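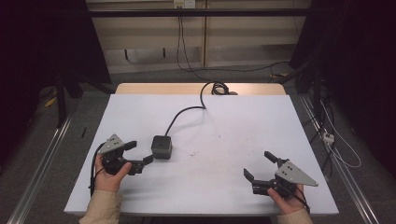 Two hand-held grippers over a white tabletop.

How to Read an Airliner Order and Delivery Table

By Ghazal Dehghan
October 8, 2023
7 min read

Manufacturers publish order tables every month, and most errors in reading them come from mixing up four columns: gross orders, cancellations, conversions and deliveries. The steps below work through a table for one manufacturer at a time. The sample figures come from the practice workbook used in our Simmont course and are kept small on purpose.

You need the current monthly table, the table for the previous December, and a spreadsheet. Save both tables as they were on the day you downloaded them. Manufacturers revise older months, and a saved copy is the only way to trace a difference later.

Step 1. Fix the period

Decide whether you are measuring a month, a year to date or a full calendar year. Write it in the first cell of the sheet. A table headed "July" may hold July activity only, or January through July. Check by comparing the total with the June table. If the July total is smaller, you probably have a single month, although heavy cancellations can also pull a running net total down. Read the footnotes before deciding.

Step 2. Enter gross orders by model

Use one row per customer and model. Do not merge variants yet. A lessor order and an airline order for the same variant stay in separate rows, even when the aircraft are going to the same operator. The lessor is the customer of record, and the airline shows up only in the operator column, if the table has one.

Undisclosed customers get their own row. When a customer is later identified, the manufacturer moves the aircraft from the undisclosed row to the named one. The total does not change. Readers who track only named customers will see this as a new order and count it twice.
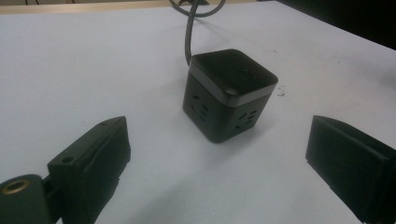 Options, purchase rights, letters of intent and memoranda of understanding are left out at this step. They appear in air show press releases and do not belong in the firm order column until a contract is signed. Keep them on a second sheet if you want to follow them.

Step 3. Separate cancellations from conversions

A cancellation removes an aircraft from the order book. A conversion moves it from one model to another. Some tables show a conversion as a negative number against the old model and a positive number against the new one, and both can look like unrelated events if the rows are far apart.

In the workbook, the carrier Plunum converts 23 aircraft from the smaller variant to the larger. The smaller variant shows -23 and the larger shows +23. Gross orders for the larger variant go up, but the program as a whole has gained nothing. Mark both rows with the same code in a spare column so they can be filtered out together.

Check for a conversion before recording any cancellation:

- same customer
- same month, or the month after
- matching quantity, or close to it
- both models from the same manufacturer

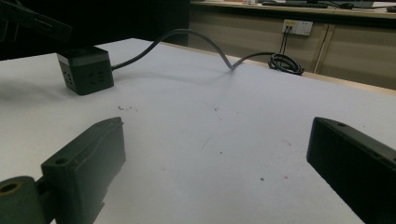

Step 4. Calculate net orders

Net orders are gross orders minus cancellations for the same period. Conversions within a family should come to zero. If they do not, go back to Step 3.

The lessor Karamanlidis places 3 widebody orders in the workbook and cancels 2. Net is one. A headline reporting the gross figure would be correct as far as it goes, but it could not be set against another manufacturer's net figure. Compare net with net, and state which you are using in the column title.

Step 5. Roll the backlog forward

Start with the December backlog. Add net orders. Subtract deliveries. The result should equal the published backlog for the closing date.

Opening backlog: 300
Net orders: 23
Deliveries: 23
Closing backlog: 300

If your result is off by a small number, look first at deliveries. An aircraft handed over on the last day of a month is sometimes posted in the next one. After that, look at accounting adjustments. US manufacturers may set aside orders that no longer meet revenue recognition rules -- the contract still exists, but the aircraft is moved out of the reported backlog. Keep these in a separate column and never add them to cancellations. 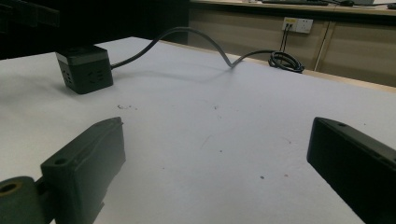

Tabletop with a black cube-shaped power strip at the back left.

Step 6. Work out market share

Divide one manufacturer's backlog by the combined backlog of all the manufacturers in your comparison. Do narrowbodies and widebodies separately before doing the total. The narrowbody count is much larger, so a combined share mostly repeats the narrowbody result and hides the widebody one.

Unit share is not value share. List prices are a poor basis for value, as discounts vary by customer and are seldom published. If you use appraiser estimates instead, name the source and the date in the sheet.

Step 7. Convert backlog to years

Divide the backlog by the annual production rate for that model. Use the current rate, not the target rate. The Kirix tab in the workbook has both, and switching between them shows how far the answer moves. Freighters built on the same line as passenger models share the rate, so add them to the backlog before dividing.

Save the finished sheet under the closing date of the table and leave the formulas in place for the next month.

12 shares
3 comments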